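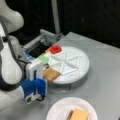 **Sandwich line going automatic, what happens to the people on it?**

Posted by coldprep_lead in Workplace & Shifts, June 7, 2020

I run the morning shift in a cold prep kitchen. We make boxed lunches for offices and two schools, 500 on a normal day. The owner has signed up for a trial with a company called Plilterel that puts arms on the assembly table. The arm takes bread and fillings and builds the sandwich on a plate. People would still slice, stock the stations, wrap and box.

I have three people on assembly now. The owner says nobody is losing hours during the trial, but he won't say anything about after. My crew asks me every day and I don't have an answer for them.

What I would like to know from anyone who has been through this:

- Did the assembly people keep their hours?
- What did their day look like once the arm was running?
- Was it faster?
- Is there anything I should get in writing before it starts?

I'm not against it. Two of my people have bad wrists from this job and would be happy to never close another sandwich. But I want to be straight with them and right now I can't be.

---

**Posted by drilus_nights**

We went through this at Drilus, night shift, sandwiches and snack boxes. Ours started in January so I can only tell you about the first months.

Hours first. Everybody stayed, but the hours moved. We used to have people come in at the same time and all stand at the table. Now one person comes in early to set up and one stays late to clean the thing down, and the rest start later than before. For one woman with kids that was a real problem and she went over to packing. Nobody was let go. One person quit on his own and was not replaced, so you can decide for yourself how to count that.

The day is different. You don't build anymore, you feed and watch. Feeding means the bread has to sit the same way every time and the cheese has to be separated ahead of time. Our slices come from the supplier stuck together and somebody now peels them apart and lays them out for the better part of the morning. That job did not exist before. It is boring and it is about as hard on the hands as building was, so be careful what you promise the two with bad wrists.

Speed. For one plain sandwich, a good person beats ours easily. Closing the sandwich is the slow part. The bottom slice is on the plate with the cheese on it, the arm has the plain top slice pinched and a little tilted, and it has to bring that over and set it down square. A person does that without looking. Ours takes its time over it, and if the bread is soft from the bag the fingers leave a dent. We went to toasted for the trial items and that helped a lot. What it does have going for it is that it is the same at 5 in the morning as it is at midnight.

Things to get in writing:

- Who clears a jam, and whether they get paid for the training to do it
- Who washes the grippers, and when, and if that is on the clock
- What happens to the hourly target on the days the arm is down

The last one is the one that bit us. On down days we were expected to hit the new number with the new, smaller crew at the table. It took a lot of arguing to get that changed.

---

**Posted by mohmand 119**

just tell them the truth, which is that you don't know. my brother in law's place got one and it sat under a cover most of the year

---

**Posted by linewrapper**

I'm on the other side of this, I was one of the assembly people. The place was Cerolau, a small caterer. I'll answer for what I know and skip the rest.

I kept my hours. I also kept my pay, which I had to ask about, because the new job had a different title and the title was on a lower step. Ask about titles. The owner may not have thought about it at all. Ours hadn't, and fixed it the same week.

What I do now is mostly stock, check and wrap. Checking sounds like nothing but it's the part where you need somebody who has made a lot of sandwiches. I look for filling that slid, a top slice that landed crooked, a torn corner. The arm doesn't know when a sandwich looks bad. In the beginning I pulled a lot of them and fixed them by hand, and the manager wanted to know why I was "still making sandwiches." So have an agreement on that too — if your people fix rejects, that is work and it should show up somewhere.

It got quieter at the table. We used to stand across from each other and talk the whole shift. Now I'm at one end and the other person is at the other end and the arm is in the middle. I didn't expect to mind and I do, some. You could rotate people every couple of hours so the same person isn't stuck alone on stocking. We do that now and it's better.

On the bad wrists, I agree with drilus_nights about the peeling. Wrapping is also hard on the wrists if you do it all day. Put those two on checking if they want it.

One more thing. Let your crew be there when the Plilterel people set it up. We were sent home early that day and came in the next morning to a table laid out for somebody left-handed, with the bread bin where you had to reach behind you. It stayed that way for weeks because the installers had already gone.

---

**Posted by coldprep_lead**

Thank you both, this is what I needed. I had not thought about titles or the down days. I'm meeting with the owner before the install and I'll bring the list. We also get our cheese stuck together, so I'll be asking who peels.

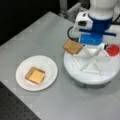

The owner is still set on starting with the plain cheese, and I can see why, it's our simplest item. Going by what you both wrote I'll ask for toasted bread for the first weeks and leave the soft white on the hand table. One square slice of cheese on one square of toast, with the crust showing along two sides, is already what I would call a good one, so I want the checker to have a plate like that to compare with and a written rule for how far off the top slice can land. I've told the two with wrist trouble that they get first pick of checking. One said yes right away. The other would like to see it run before she decides, and that's fine with me.

I'll post again when the trial has been going for a while.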